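14/06/2024
By Lucienne Marchal

The usual advice on folding plaid is to match the corners and press flat. I think this is wrong for twill. Corners record how the piece was cut, and cutting is rarely square. The woven lines are a better reference. A fold set along a stripe hangs true, even where the hem does not.

Our storage guide at Fokholm still says corners first. It should be rewritten before the August intake. 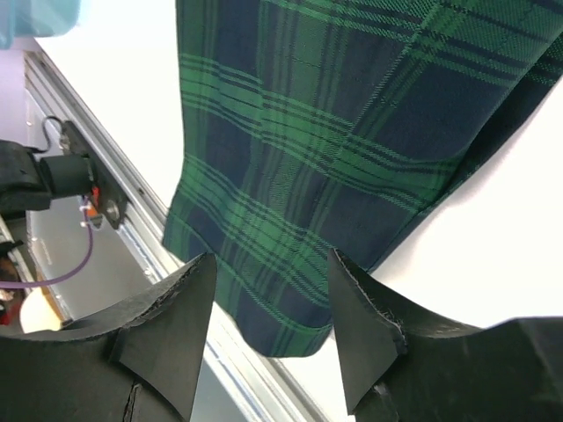

Fokholm | Household Textiles Department

A Black Watch type pattern makes the case well. The green bands are broad, the navy blocks broader than any folding error, and the thin dark stripes give a line to work to. On a hanging piece the stripes may slant while the hem looks roughly square, and the hem is then a poor guide.

Yaryna Harasym objects that stripe folding is slower. She is right. It adds 8 seconds per piece, and for a batch of 500 that is over an hour. I would accept the hour. Pieces folded by the corner come off the shelf with a diagonal crease, and a diagonal crease in twill takes steam to remove.

Plain cloth can stay with the corner method.

106 shares | 8 comments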